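Home | Threads | Notes | About

August – by the Mutiso Parcels account
2 min read

right, posting a parcel abroad. did it again this week and learned the same lessons so writing them down this time

1/ weigh it BEFORE you pay for the label. mine came out at 258 grams over what I'd guessed. Kitchen scales are fine, bathroom scales are useless for this

2/ Comorex and Gulico both do drop-off at the corner shop. Comorex cheaper under a kilo, Gulico cheaper above. Hellar only if you're desperate, they wanted 46 quid

3/ customs form. write what the thing is. "gift" is not a thing. "soft toy, used" is a thing. took me 12 goes with the website to get it to save, so screenshot every page

4/ box. bigger than you think, then stuff the gaps with old newspaper. socks also work and then they get socks

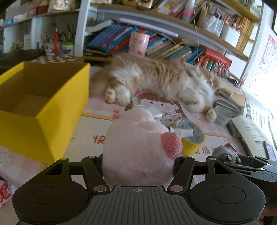
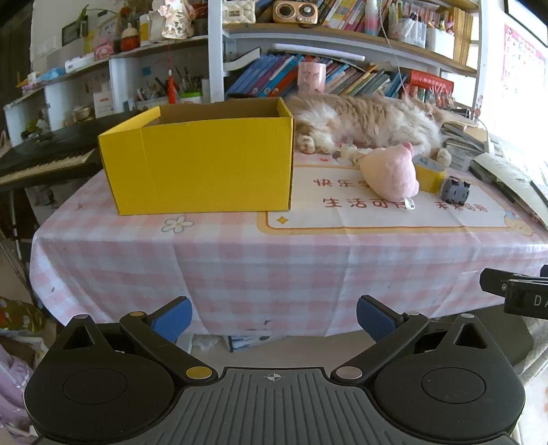 Pink plush first, then the yellow box, the tape and the cat

5/ tape every seam, then the middle again. brown paper tape peels if it gets damp – learnt that in February

6/ put a second adress label INSIDE. if the outside one comes off they do open it and look

7/ drop off before 2 if you want it gone the same day. shop will tell you four. the van doesnt agree

8/ keep the reciept till it lands. not the email, the paper one

anyone used Gulico to Portugal lately? tracking has said "in transit" for ages and I need to know whether to start fretting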